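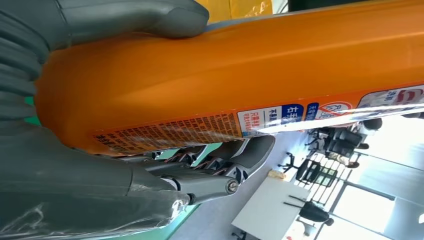

An orange plastic bottle in the grip of a grey robotic hand.

Smoky days: keeping the kitchen air clean

When smoke comes down from the hills behind Baird, close the windows before you start to cook. Boil or steam your food on these days. Frying puts more smoke in a house which already has enough.

Lay a damp towel along the bottom of the back door and rinse it every 3 hours. Wipe the shelves with a wet cloth, never a dry one, or the dust will only fly up again. Please do not sweep.

If your cooker hood sends the air outside, use it for a short time only, as it pulls the smoky air in through every gap. On Thursday I washed my hood filter in hot water with soda and the water became brown at once.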